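Kuvo Countertop Oven: Installation and First Use
Section 4. Placement and Protection of the Work Surface

4.1 General

The oven is intended for indoor household use on a level, dry surface. It must not be built into a cabinet or operated inside a closed shelf unit. Read this section before connecting the power cord.

4.2 Positioning the oven

1. Remove all packing material, including the foam strip behind the heating elements.
2. Place the oven on the counter with all feet fully supported. Do not let any foot overhang the edge.
3. Leave a gap of at least 4 inches between the rear panel and the wall.
4. Check that the door opens through its full travel without touching other items.
5. Route the cord away from the door side. Do not pass it under the oven or across the top panel.

CAUTION: The outer panels become hot during use. Do not store bags, towels or paper goods on the oven.

4.3 Surface mats

A mat protects the counter from scratches and crumbs. It does not protect against heat. Stone, tile and steel counters need no mat. For painted or laminated counters, use a Prevanero silicone mat or equivalent, rated to at least 315 °F.

Paper and fabric coverings may be used for food preparation. Remove them from beneath and in front of the oven before switching on. 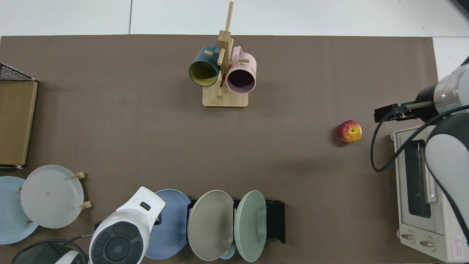
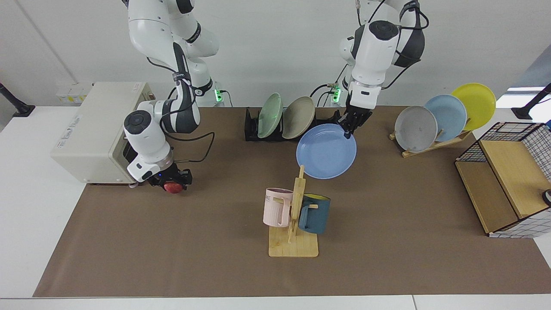
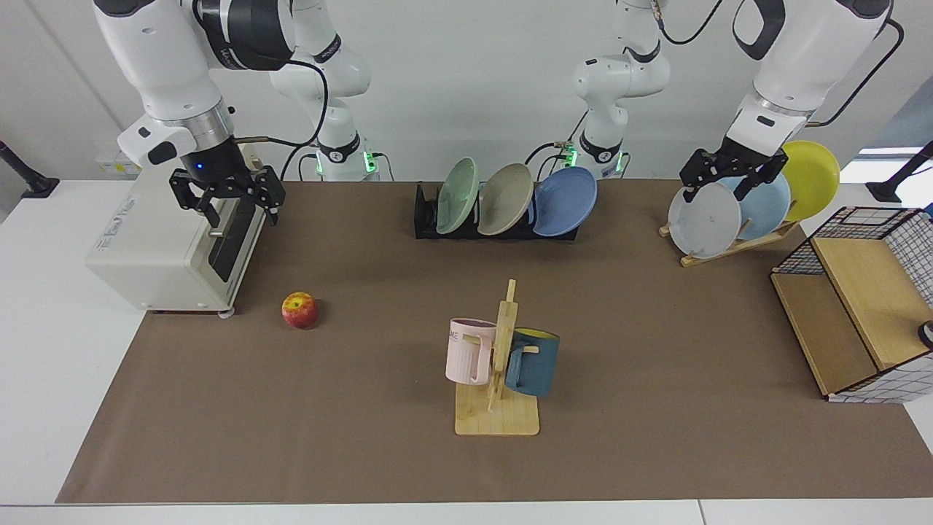 Fig. 4-1. Brown mat used as a table covering.

NOTE: Trim the mat so that it does not hang over the front of the counter. A hanging edge can be caught by a sleeve or a drawer and pull the oven forward.

4.4 Burn-in cycle

Run the oven empty once before cooking food. A light odor is normal during this cycle and clears with ventilation.

1. Wash the rack and crumb tray in warm water and dry them. Refit the tray only.
2. Connect the plug to a grounded wall outlet. Do not use an extension cord.
3. Set the temperature dial to 200 °F and the timer to its second mark.
4. When the timer ends, open the door and let the oven cool completely.
5. Repeat at the highest setting.
6. Wipe the interior with a damp cloth and refit the rack.

If smoke continues after 2 cycles, disconnect the plug and contact Parsons Service, quoting the serial number on the rear plate.

4.5 Moving the oven

Disconnect the plug and allow the oven to cool. Remove the rack and tray. Lift from both sides of the base. Do not lift by the door handle. Repeat steps 2 to 5 of 4.2 at the new location.

Revision 14/09/2020. Text checked by Nusrat Zaidi, Product Documentation.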